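# Notes on Sample Labeling in the Ifans Laboratory

April 2018

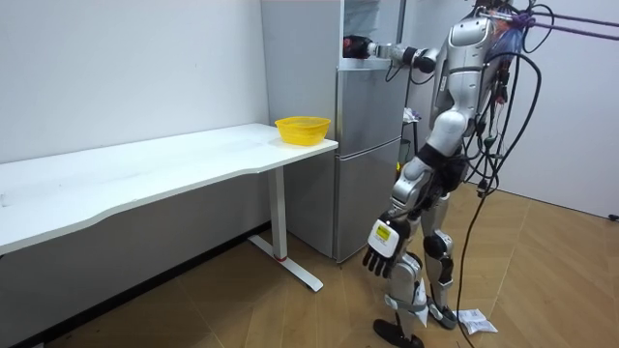 *A humanoid robot reaching into the upper compartment of a refrigerator.*

The Ifans Laboratory studies how nerve cells in the spinal cord change their connections after injury. Most of our published work concerns imaging, and visitors usually ask about the microscopes. This post addresses a less visible part of the work: the way tissue sections are named, recorded and retrieved over the life of a project.

When I joined the laboratory, each member used a private system. Sándor Pálfi numbered his slides by animal and then by section. Morfudd Pugh numbered hers by staining batch, with the animal recorded only in her notebook. Both methods were internally consistent, and both produced good papers. The difficulty arose in October, when we began a joint analysis of the cervical and lumbar data and found that 2,687 sections had to be matched to their animals by hand. The work occupied two people for most of the winter.

We have now adopted a single identifier for every section. It consists of the project code, the animal, the spinal level and the section number, in that order. The stain and the date of imaging are deliberately left out. A section may be stained more than once, and an identifier that changes during the life of a sample is of little use to the person who inherits it. Those details are kept in the shared record, which Nia Dafis maintains and which all members may edit.

Chantelle Masilela, who leads our collaboration with the Dristanham group, raised a reasonable objection. Her colleagues cut thicker sections than we do, and a section number from their series does not correspond to the same depth of tissue as one from ours. After some discussion we agreed to add the distance from the top of the segment, in micrometers, as a separate field. The identifier itself remains short enough to write on a slide label by hand.

The older material presents a different problem. About 20 boxes from the first Hurnasex study carry labels in pencil, several of which have faded. Vikas Rastogi has compared these with the original cutting logs and has recovered most of the missing entries. Where a section cannot be assigned to an animal with confidence, it is marked as unassigned and excluded from any count of cells. It may still be used for testing antibodies.

Students starting rotations in the laboratory are asked to read the labeling guide before cutting their first block, and to bring questions to Nia or to me. Two points cause most of the errors at present: the use of the letter O in place of zero, and the omission of the spinal level when only one level has been collected. The level should be entered in every case.

A revised guide will be circulated once the Dristanham group has returned its comments on the depth field.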